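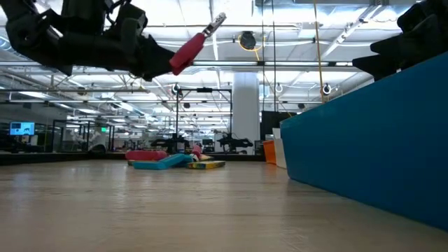
The stationery and small tools sorting at Kitham will continue through the summer, and we thank all members who already brought their things. Please look in your drawers at home before the next session, because many useful items are sleeping there. We sort by colour of the bin - the large one is blue, and the white and the orange ones stand behind it. What is not yet sorted stays in a pile on the wooden table, so please do not take it home by mistake.

Last time we received nearly 70 items, and two boxes more came from the Liapis shop. Broken scissors and empty pens we can not accept. Clean items in working order are very welcome, also single ones.

The next session is on Tuesday, May 14, 2019, after the language class. If you wish to help, please write your name on the list by the door or speak with Afroza Chowdhury.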